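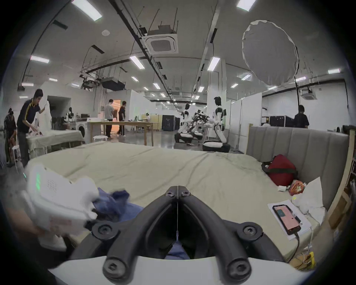
How to Beat Level 41 in Brollalow

I got stuck on this one for way too long, so I'm writing down what finally worked for me (and for my friend Irena Pawlak, who passed it a day after I sent her these notes!). You get 19 moves to free all the lanterns, and the vines grow back every time you make a match that doesn't touch them.

Step 1: Open the bottom corners first

I know the lanterns are all at the top and it's tempting to go straight for them. Don't. The two bottom corners are where the new tiles get jammed, and once they're open you start getting little chain reactions for free. I usually spend four moves down there, five if the board is being mean.

Step 2: Keep one vine alive on the left

Sounds backwards, right? But the vine only spreads into the tile next to it, so if the last one is in the left column it has hardly anywhere to go. Clear the right side completely and leave that one alone for now.

Step 3: Build a comet and a drum

A comet is five in a row, a drum is an L or a T. Make the drum first, as it doesn't go off when something lands near it. Comets do, and I've lost plenty of good ones that way. Then slide the comet in beside the drum and swap them. With a bit of luck that takes out three full rows, lanterns included.

Step 4: Mop up

You should have six or seven moves left. Look for matches under any lantern that's still locked, and use the hammer only if you're down to your last move. It costs 1,000 coins and you'll want those for level 42, trust me.

If the starting board has no yellow tiles in the middle, back out before you make a move. You don't lose a life and you get a new layout.

My best finish was with three moves to spare, two stars. I still haven't seen the third star, so if you got it, leave a comment and tell me what you opened with!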